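Home Forums Heating Solar Batteries Log in

This site uses cookies to remember your settings. Accept / Manage

Community battery at Hasamberg, worth 500 quid?

tealeaf_46
Leaflet came through the door in June from Urier. They want £500 a household to join a shared battery on the Hasamberg estate, and they say it'll knock 20 per cent off our bills. Off whose bills? I rang and got told it "depends on usage".

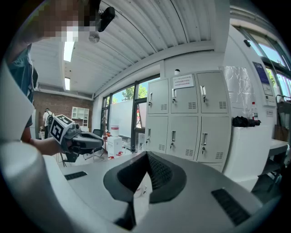

I also asked who pays when the cells wear out and was sent the same leaflet again as a PDF. We've no panels, so I can't see what we'd be storing.

gridlock
Cheap night-time power, presumably. You fill it at 2am and use it at teatime. My sister's street has one run by Rathore and she's happy enough.

tealeaf_46
Happy enough, or has she seen the figures? I can shift my washing to 2am for nothing.

Asov_mike
Bit harsh. Washing isn't your oven or your heat pump. The one in Asov needed 100 homes to sign up before it paid its way, so ask how many they've got.
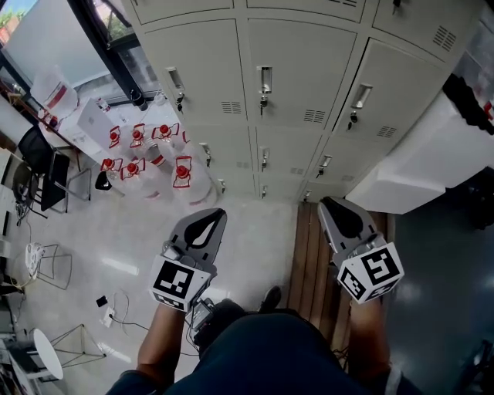 gridlock
They've got 46, it says so on the back of the leaflet. I still think it's a fair scheme if the £500 is refundable.

tealeaf_46
Page two: "refundable at our discretion". I'm keeping my money until they send a proper contract.

Asov_mike
Fair point on the refund. Post the contract if you get one, I'd like to see the bit about repairs.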